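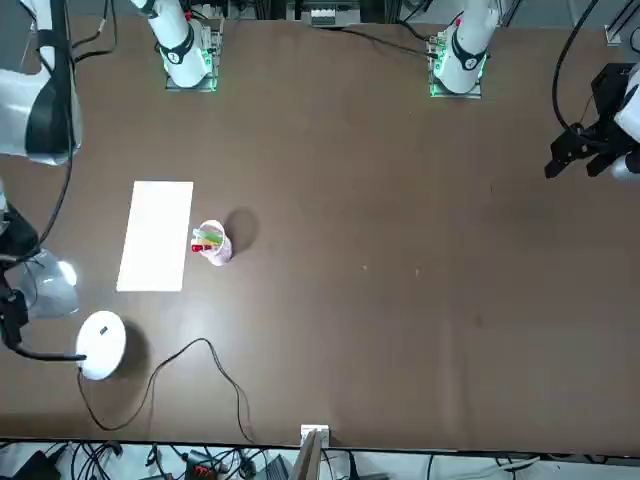 Search the help pages Go Search titles only

Pens in a cup: how do you keep them there, and how many is too many?

I have a big brown table that I work at, and for as long as I've owned it I've kept my markers in a drinking cup. It's a good system. It has one moving part and the moving part is me.

The trouble is that the cup now does three jobs. It holds the markers I use, it holds the markers I don't use, and it holds a supply of loose caps that don't belong to either group. When I want a red one I pull out a red cap with nothing under it. The marker it came off is presumably somewhere in the house, drying out in peace.

Some background, in case it matters. The cup is an ordinary one, no lid, no dividers, a bit too wide for the job, so whatever I put in leans over and pokes out of one side. If I have only a couple of markers in it they lie at an angle and the cup feels like it wants to go over. If I fill it up, nothing leans, but I can't get anything out without bringing four friends along. I mostly do labels and plain lettering on printer paper, one sheet at a time, and I'd like the cup close to the sheet without having to move it every time my elbow comes through.

I did buy a proper desk organizer, the Flitthorpe one with the little drawers. It took up more table than the work did, and the drawers filled up with rubber bands I have no memory of buying. It lives in the hall closet.

So, my questions, such as they are:

Is there a sensible number of markers to keep in a cup?
Tips up or tips down?
Where should the cup go if I'm right-handed and the paper keeps ending up on the left half of the table?

I'm aware this is not a serious problem. I have serious problems too and they're not getting any better either, so I thought I'd start with the cup.

— Stolullow

Answer 1

Get a heavier cup.

Answer 2

I letter price signs for a garden store and have 12 markers going at any one time in the busy season, so I have opinions, and you did ask.

Number first. Two or three colors in the cup, plus black. Everything else goes in a box, lying flat, lid on. You'll tell yourself you need the turquoise within reach. Go a week without it and see. I did this in January, when it's slow, and the only one I went to the box for was a brown, once, for a sign about mulch.

Up or down depends on the marker. Water-based felt tips do fine tip down with the cap on properly, and it helps when they're getting faint. Paint markers and anything that has to be shaken I store flat, because tip down they blob and tip up they go scratchy. If you have a mixed cup and don't want to think about it, lay the fussy ones in the box and let the ordinary ones stand however they land. The cap matters a lot more than the direction. Push till it clicks. If it never clicked, it's the wrong cap, and you can guess how I know that.

Which brings me to your loose red cap. Take everything out of the cup, pair up every cap with a body, and scribble with each one on scrap paper. Anything that has no cap and writes dry goes in the trash the same day. Anything that has no cap and still writes gets your spare cap if it fits, and then you have a red marker with a red cap, like rich people. Leftover caps go in the trash too. I know you want to keep them. I kept mine in a jar for years and in all that time I matched 2 of them.

For the leaning, a wide cup needs something in the bottom. I use a couple of inches of dried beans in mine. Rice works but gets up inside the caps. Aquarium gravel is better than both if you have it lying around, since it weighs more and won't interest mice. The markers stand up straight when you stick them in, and the cup stays put when you bump it. Don't go more than a third of the way up or short markers sink and you'll be digging.

Position: you're right-handed and the paper's on the left, so you've already got a good spot, right beside the sheet on the right-hand side, a bit toward the top. Your hand comes off the paper and the cup is there. What you don't want is the cup level with your elbow. Sit down, put your arm in your writing position, swing it out the way you do when you reach for coffee, and put the cup just outside that. Mark the spot with a piece of masking tape if other people use the table. Mine is marked and they still move it.

One more thing. Never put the drinking cup and the marker cup on the same side. I've rinsed a fine-tip in a latte.

Comment on Answer 2

Seconding the beans, with a warning: mine got damp from a leaking bottle of ink and a few of them sprouted. I left it for a while to see what would happen. What happened was a smell. Use the gravel.

Answer 3

I went the other way and I'd like to put in a word for it. I gave up cups altogether and use a shallow tray, the kind you get under a potted plant. Peixoto sells a plain one at the hardware counter for not very much. Markers lie flat in it, you can see every color, and nothing tips over. They do roll if you get the round kind of marker and you carry the tray anywhere, so don't carry it anywhere.

Also, look at what else is on the table. My husband says the markers were never the problem, it was the fact that I also had a tape gun, a bag from something I'd unwrapped, a charger and most of Tuesday's mail on there. I threw out the bag and found I had room for the cup after all, but by then I was committed to the tray.

If you do want a divided cup, Skendau had one with three slots that I used for a year. The slots were too narrow for fat markers and the middle one turned into a place for a single paper clip. I wouldn't buy it again, but my sister likes hers.

Reply from the asker

Thanks, all. Did the scribble test tonight. I had 50 pens and markers once I'd emptied the drawers as well, and I'd rather not say how many of them wrote. The red cap did not fit the red marker. It fits a blue one perfectly, so now I have a blue marker with a red cap and a new way to be annoyed.

Gravel is in. The cup is on the right of the paper and it hasn't moved yet, but I've only had the one cup of coffee.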